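首页 产品 说明书下载 配件 联系我们

Wikholm 圆角工作台 安装与使用说明

第四章 控制盒与线缆的安装

修订日期:2022年5月10日

本章适用于已按第三章装好台面和支脚的 Wikholm 圆角工作台,配套控制盒为 Grimby 206 型。使用其他型号控制盒的用户,4.3 节的定位方法仍可参考,4.5 节的接线顺序不适用,请以控制盒自带的说明为准。

4.1 开始之前

安装需要一个人,不赶时间的话一个下午足够。台面已经上墙或靠墙放置的,先把台子拉出来,让台面边缘与墙之间留出能伸进手臂的距离。

请准备:

十字螺丝刀(2 号头)
美工刀或剪刀
软布、酒精
铅笔
纸胶带
扎带,长短各一包
万用表(仅在 4.7 节排查时使用)

包装内应有下列物品。缺件时请不要用别的零件代替,先与购买处联系。

控制盒,一个
电源适配器,12 V 直流输出
主电缆,长 1,675 mm,一端带直插头,另一端带锁紧接头
延长电缆,选配,与主电缆对接后总长 2,533 mm
信号线束,已预先接在控制盒上
方格定位纸,一张
双面泡棉胶片,两片
线夹,一袋
固定脚,一袋

注意:信号线束在出厂时用纸带捆着。拆箱时只拆外面的气泡膜,纸带留到 4.5 节再拆。线束里的细线经不起反复弯折,提控制盒时要托住盒底,不要拎线。

4.2 选择安装位置

控制盒可以装在台面的背面,也可以装在台面朝上一侧的后缘。两种装法的接线相同,区别在于走线。

装在背面:桌面上看不到盒子,台面可以全部使用。更换线束时需要把台面翻起,或者躺到台子下面操作。

装在后缘:查看标签和插拔接头都方便,适合还在调整布置、经常改线的用户。缺点是占用一块台面,而且线束容易被衣袖带到。

不论采用哪种装法,请遵守以下几条:

(1)控制盒距台面边缘不小于一个手掌的宽度。
(2)标签一面朝外,不要贴在胶片上。
(3)线束出口不要正对使用者的坐位。
(4)台子靠窗放置时,控制盒避开午间直射的位置。百叶帘放下后的位置不算直射。
(5)不要装在水杯、花盆或喷壶正下方。
(6)支脚横梁、抽屉滑轨活动的范围内不要装任何东西。

台面边缘是弧形的,越靠近圆角处,平直的部分越少。胶片必须整片贴在平的地方。如果手头的直尺放上去两端翘起,说明离圆角太近,往中间移。

注意:七月以后在没有空调的房间里,胶片要晚上贴。台面温度高时胶层偏软,贴上去后会慢慢往下滑。

4.3 用方格纸定位

方格定位纸的作用是让控制盒、线夹和固定脚排在同一条基准线上。纸面方格为等距,不代表任何标准单位,数格子即可,不需要换算成毫米。

1. 将定位纸平铺在台面上,方格一面朝自己。纸如果卷曲,反方向卷一下再放平。

2. 按实际可用的位置剪去多余部分。靠近圆角处可以把纸角斜着剪掉,剪成什么形状都不影响使用,只要留下至少一条完整的直边。

3. 以直边为基准,与台面后缘对齐。后缘本身略有弧度,对齐时取中间一段,两端有缝属于正常。

4. 用纸胶带固定纸的一边。不要用透明胶带,撕下时可能带起台面涂层。

5. 把控制盒放到纸旁边,盒子侧边与方格竖线平行,用铅笔在台面上轻轻标出盒子的四角。

6. 沿基准线向电缆要去的方向,每隔四格标一个线夹位置。转弯处的前后各加一个。

7. 检查一遍标记,确认没有落在螺丝孔或拼缝上。

定位纸用完后可以留在原处,等全部装好再撕。日后要加装配件的用户,建议保留,纸上可以记下各个位置的编号。

4.4 固定控制盒

1. 用软布蘸酒精擦拭标记范围内的台面,等它完全干透。

2. 揭去泡棉胶片一面的离型纸,贴在控制盒底部,左右各一片,不要盖住底部的散热孔。

3. 揭去另一面的离型纸。

4. 对准铅笔标记,先放下一条边,再把整个盒子放平。

5. 用手掌压住,保持半分钟。不要用拳头捶,也不要把重物压在盒子正面。

6. 放置十二个小时后再接电缆。在此期间线束搭在台面上,不要让它垂下去。

装在台面背面的控制盒,除胶片外还要用固定脚夹住一侧。固定脚为圆形,拧在台面边沿预留的孔里。先用手拧到底,再用螺丝刀加半圈。拧得过紧会使孔口开裂。

贴歪了怎么办:半分钟以内可以直接取下重贴。时间更长的,用一根细线从盒子和台面之间来回拉,把泡棉锯开,残胶用酒精擦掉,换新的胶片。不要用改锥撬盒子。

4.5 接线

警告:接线时电源适配器必须从插座上拔下。仅仅关掉排插开关不算断电。

1. 拆掉线束上的纸带,把各路细线理顺。线束比实际需要的长,多出来的部分先不用管。

2. 找到带有绿色小接线端子的那一路。这一路为信号地线,最先接。

3. 依次接其余各路。接口有防呆缺口,方向不对时插不进去。插到一半遇到阻力,拔出来看一眼再插。

4. 各路都接好以后,轻轻往外拉一下每个插头。能拉动的说明没有扣住。

5. 将主电缆的锁紧接头插入控制盒侧面的电源口,顺时针旋紧。

6. 使用延长电缆的,把两段电缆对接,接头处听到一声轻响即为到位。中间接头应落在台面上,不要悬在台面边缘以外。

7. 把主电缆另一端与电源适配器相连,暂时不要插电。

关于多余的线:很多用户在这一步会把线束绕成一小圈,用扎带勒紧。请不要这样做。细线绕成直径小于一个茶杯口的圈后,根部受力很大,时间长了会断在接头里面,从外面看不出来。留一个松的大弯,在两个位置轻轻束住就可以。

Angeliki Kyriakidis 在整理售后来件时统计过更换线束的原因,扎带过紧排在第一位,接错线反而很少。本次修订据此加长了本节的说明,并把原先附送的细扎带换成了宽扎带。

4.6 走线

走线的要求只有一个:电缆从控制盒到地面的整段路径上,任何一处被拉扯,力都先落在线夹上。

1. 从控制盒开始,按 4.3 节的标记贴线夹。先贴离盒子最近的一个。

2. 把电缆压入线夹,夹与夹之间留一点余量,让电缆自然下弯。

3. 第一个线夹和控制盒之间的余量要最大,手指能从电缆下面穿过去为宜。

4. 电缆到达台面边缘后,在边缘内侧加一个线夹,再让电缆垂下。

5. 垂下的一段不要紧贴使用者的腿部。坐下来试一下,前后挪动椅子,电缆不应被扶手或衣服勾住。

6. 电缆落地后沿墙边走,不要穿过过道。必须穿过的,用线槽盖住。

临时布置时,可以先不贴下半段的线夹,让电缆从台面边缘直接垂下来,等确定了台子的最终位置再处理。这种情况下边缘内侧的那个线夹更不能省。

注意:台面边缘外侧包有一层浅色封边条。线夹不要贴在封边条上,胶的拉力可能把封边条带起来。电缆也不要在封边条的接缝处长期摩擦。

站着操作的用户常把工具装在上衣口袋里,弯腰时容易勾到垂下的电缆。请在通电前把口袋清空,或者把电缆移到身体够不到的一侧。

4.7 通电检查

1. 再次确认各接头到位,台面上没有剪下来的线头、扎带头和螺丝。

2. 将适配器插入插座。

3. 看控制盒正面。标签旁边的指示灯先闪两下,然后常亮。

4. 用手轻轻晃动中间接头。指示灯不应闪烁或熄灭。

5. 保持通电一刻钟,用手背靠近控制盒。微温属于正常。烫手时立即断电。

常见情况:

指示灯完全不亮。先换一个插座。仍然不亮的,用万用表量适配器输出,应为直流 12 V。输出正常时检查中间接头,多数是没有插到底。

指示灯一直闪。信号地线没有接好。断电,重做 4.5 节第 2 步。

指示灯时亮时灭。电缆在某处受拉。从控制盒开始逐个松开线夹,松到哪一个恢复正常,就在那一段多留余量。

有焦味。断电,不要再次通电,把控制盒和适配器一起寄回。

控制盒内没有用户可以自行更换的零件。打开外壳后保修失效。

4.8 日常维护

每月用干布擦一次控制盒表面,标签一面不要用酒精,字会掉。线束上的灰用软毛刷扫,不要用吸尘器的硬嘴去吸。

每半年检查一次线夹。胶层发黄、边角翘起的直接换掉,位置不变。换的时候把旧胶擦干净,新线夹直接贴在旧胶上是粘不牢的。

搬动台子之前,先拔适配器,再从下往上把电缆从线夹里取出,盘好后用纸胶带粘在台面上。控制盒不用拆。搬动途中台面可以倾斜,但装有控制盒的一侧要在上方。

台面需要整个翻转时,线束会往另一边倒。翻转前在线束下面垫一块折好的布,翻转后抽掉,检查各插头是否仍然扣紧。

4.9 更换线束

线束单独供应,订货时请报控制盒型号和线束长度。Iyer 和 Broletano 两家经销点均有备货,其他地区可以邮购。

1. 断电,等候五分钟。

2. 拍一张旧线束的照片,或者在定位纸上画出各路的走向。

3. 从最外侧的一路开始拔。捏住插头拔,不要拉线。

4. 信号地线最后拔。

5. 新线束按 4.5 节的顺序接入。

6. 对照照片或草图检查走向,重做 4.7 节的全部步骤。

旧线束与旧电缆分开存放。外观接近,混在一起以后很难分清哪一根是换下来的。可以在换下来的那根上缠一圈纸胶带,写上日期。

4.10 加装第二个控制盒

同一张台面上最多装两个控制盒,各用各的适配器。不要从第一个盒子的电缆上分线。

两个盒子之间至少隔八格。线束朝同一个方向出,垂下的电缆分别从台面的两处边缘走。两根电缆并在一个线夹里时,下面那根取不出来,维修时要全部拆掉。

第二个盒子的定位仍然使用原来的方格纸。纸已经撕掉的,可以向经销点要一张新的,不收费。也可以用普通的方格纸代替,格子大小不同时,第一个盒子的位置要重新量一遍,与新格子对上以后再往后数。

Nii Appiah 负责编写的加装附录收在第七章,其中有左右两侧镜像安装时的线夹排列,单盒安装的用户不必看。

4.11 安装完成后的核对

把下面各项逐一看过,再把台子推回原位。

控制盒四边与台面贴平,没有翘角
线束为松弯,没有勒紧的扎带
中间接头落在台面上
边缘内侧的线夹已经贴好
垂下的电缆与使用者的身体、衣物不相碰
固定脚用手拧不动
定位纸已撕掉,或已写好编号留用

推回原位时由一个人推台子,另一个人看着电缆。台脚压到电缆的,不要硬拖,抬起台脚把电缆抽出来,检查外皮有没有压痕。有压痕的电缆应当更换,不要用胶布包上继续使用。

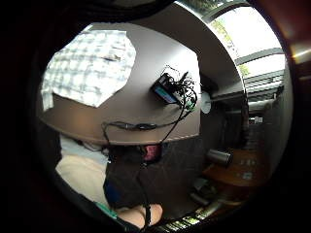 核对完毕后,在保修卡背面填写安装日期和控制盒型号,与剩余的线夹一起收好。台面高度的调节见第五章。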